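**Plustby pauses two-handed demos after a grip fault at Skalcombe**

Skalcombe, Tuesday, November 5, 2024

I run the small bench team at Plustby, and I'd sooner you heard this from me than from a rumour at a trade fair. We've stopped all public demos of our two-armed robot while we sort out a fault in the way its hands let go of things.

It happened during an open afternoon at our Skalcombe workshop. The robot was working through its peg board, putting blue parts into matching holes, when the right hand closed on a peg and wouldn't open again. The arm carried on to its next move regardless, dragged the board a good way across the table and only stopped when one of us hit the red button. The closest visitor was behind the barrier and wasn't touched, I'm very glad to say! 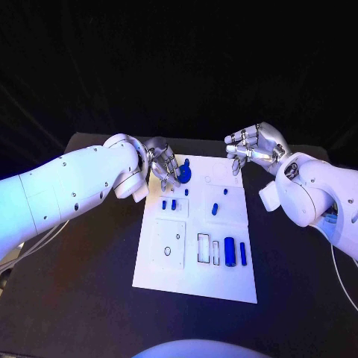 We went back through the logs that evening (with a lot of tea) and found the hand had reported itself open when it was still shut. A finger sensor had drifted, and our software took its word for it. That check is ours, we wrote it in May, and it wasn't good enough.

Once we knew what to look for, we ran the same task 50 times with the barrier moved further back. The false "open" signal came up in six of those runs — far too many for a machine we'd been happily showing to school groups.

So the arm now has to wait until two separate readings agree that the hand is open, and it stops dead if they don't. We've cut its top speed near the board as well. Babić, who make the finger sensors, are sending us a replacement set, and we've written to all nine sites that use the Uvirura control package with instructions for switching off two-handed mode. If you're one of them and you haven't seen our letter, please ring us before you run anything.

Single-arm work isn't affected. Demos stay off until we've had 13 clean days on the bench, and I'll put out another note when we get there.

**Press contact:** the Plustby bench team, Skalcombe workshop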